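Search this collection
Type a keyword and press Enter

# Clerstead Bedrooms: Throws, Cushions and Made Beds

Hello, and thank you for opening the README before the files - I know how tempting it is to skip straight to the good part. This is the card for Clerstead Bedrooms, a collection of pictures and short notes on how people dress a bed for the daytime. Tahira Bajwa and I (Kylie Stubbs) put it together over 2 winters, mostly in the evenings, and it has grown a good deal past the small folder we first meant it to be.

## What it's about

Throws, mainly. We both came to this from soft furnishings, and we'd noticed that catalogs show the same two arrangements over and over: the throw folded in a flat band across the foot of the bed, or the throw tossed over one corner in a way that takes a stylist half an hour. Real rooms have a lot more going on. People pull a blanket up over the pillows, or bunch it at the side they get out of, or leave it wherever it landed, and then they put the cushions back on top and call it done. We wanted those beds too.

There are 3626 entries in the current release. Each one has a picture and a notes file, and the notes are written by hand by whichever of us had the kettle on.

## What's in the notes

Every notes file has the same few fields, though we aren't perfectly strict about filling them in:

- `throw_color` - plain words, as you'd say them in a shop. We allow pairs like "blue-grey" or "oatmeal-pink" and don't try to match paint charts.
- `throw_lie` - folded, draped, bunched, spread or trailing. You may use more than one.
- `headboard` - covering and shape of the top edge, if it can be seen.
- `cushions` - how they sit and whether they are plain or printed.
- `hung_on` - clothes or towels left over the headboard or a chair.
- `nearby` - lamps, side tables, seats, whatever shares the space with the bed.

The `nearby` field started as an afterthought and has turned out to be the one people write to us about. A side table tells you where the book goes at night, and a chair by the bed is very often a second wardrobe.

## A sample entry

Entry 17 in the Eltville folder is one I'm fond of. The throw is a big blue-grey one with long diagonal folds, and the headboard is white and upholstered, with a soft scalloped top. Two cushions with orange-red shapes on a pale ground rest against it, and they warm the blue up nicely. We filled in `throw_lie` as "draped, trailing" and `hung_on` as "dark garment, left end of headboard". Under `nearby` we put the floor lamp with the white drum shade, the round wooden side table and the grey upholstered chair, with a line about the fluted glass partition behind the bed, as I think ribbed glass and a wavy headboard make very good company.
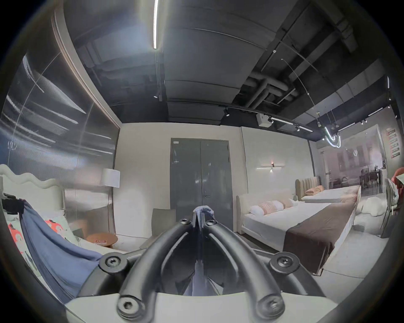

## How the folders are arranged

The folders are Eltville, Rajput and Zundport. These are only our working names and don't stand for styles or price brackets, so please don't read anything into them. Rajput has the most printed cushions, and Zundport is where we put the plain beds. If you want a quick look before taking the whole thing, there's a starter set of some 100 entries in its own folder, picked by Tahira to give a fair spread of colors.

## Things to know before you use it

Blues and grays are hard. Lamplight pulls them one way and daylight the other, and Tahira and I still disagree over a few (she says slate, I say denim). Where we couldn't settle it, both words are in the notes with a slash between them.

Fabric is left out unless we had the label in hand. A fleece and a brushed cotton can look very much alike in a picture, and we'd sooner leave a blank than guess.

Spelling wanders between "gray" and "grey" in the older notes. Search for both.

## Corrections

Please do send them! A line with the folder, the entry number and what you'd change is plenty. We go through them together every November, and earlier if a file won't open.

Contact: Kylie Stubbs and Tahira Bajwa, Clerstead Bedrooms | Notes and cards may be reused with credit | Back to top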